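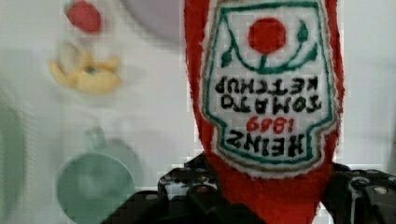 Section 2. Planning and budgeting for your Warkel tabletop cell

Read this section before you place an order. It covers what to buy, what to buy later, and what to measure first. Assembly begins in Section 3.

2.1 Before you ask for a quote

1. Write down the objects the arm will handle. Include at least one soft item and one rigid item. A soft item gives under the fingers and will need a different grip setting.
2. Weigh the heaviest item and measure the widest. Send both figures with your enquiry.
3. Decide whether you need a wrist camera, an overhead camera or both. Each is a separate line on the order form.
4. Measure your table. Leave clear space behind the arm for the cables when it is folded back.

Note: The arm price does not include the gripper. The Grurkel gripper kit must be ordered on its own line.

2.2 Setting the budget

Prices below are list prices in pounds, before delivery and VAT.

Arm with controller: 3,502
Grurkel gripper kit, with fingers and mounting plate: 2,269
Objects and tableware for the work surface: 100

5. Add up the lines you need. All three come to 5,871.
6. Add delivery. Trastska quotes this by postcode, and upper floors without a lift are charged extra.
7. Set money aside for spare fingers and one spare gripper cable. These are the parts most often reordered in the first year.

Caution: Do not spend the spares money on a second camera. A cell without a working gripper cable cannot be used at all.

Toy food and plastic kitchenware are enough for pick-and-place work. Choose a mix of shapes: a bottle, a few round fruits, something lumpy, and bowls in more than one size. Light colours on a white table can be harder for the camera to pick out, so include some strong reds and dark blues.

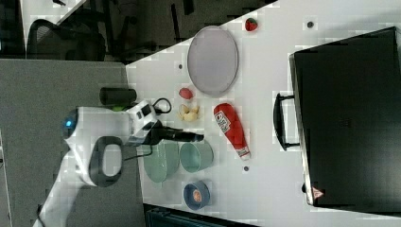

Despina Husar writes that she would put the table ahead of the second camera on any list: ours flexed when the arm stopped quickly, and we paid for a new top in May that should have been in the first order.

We agree. If your table moves when you lean on it, price a stiffer one now and include it in step 5.

2.3 Planning the work area

8. Mark the reach of the arm on the table with tape before you buy trays, pans or racks. Anything outside the tape is storage.
9. Put tall items at the back or side of the area, where the arm does not need to pass over them.
10. Allow for cable loops. A cable at full stretch will pull on its connector, and one that hangs too low can drag small items across the table.
11. Keep flat items such as plates and trays away from the edge of the reach, where the gripper has less choice of angle.

Caution: Switch the arm off at the controller before moving anything inside the tape.

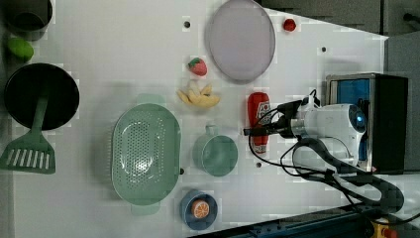 Could we start with a used arm and keep the 3,000 we have for everything else? Yes, if the seller can supply the controller with it and the service record is complete. Stanciu will inspect a used arm for a fixed fee. Ask for the fee in writing and count it as part of the purchase price.

2.4 Placing the order

12. Order the arm and gripper together. The mounting plate is matched to the arm version.
13. Check that your socket is within reach of the controller lead. Extension leads are not supported.
14. Have two people available on delivery day. Orders confirmed by noon on Thursday go out the following week.
15. Keep the packing case. Returns in other packaging are not accepted.

When the delivery arrives, check it against the packing list and go to Section 3.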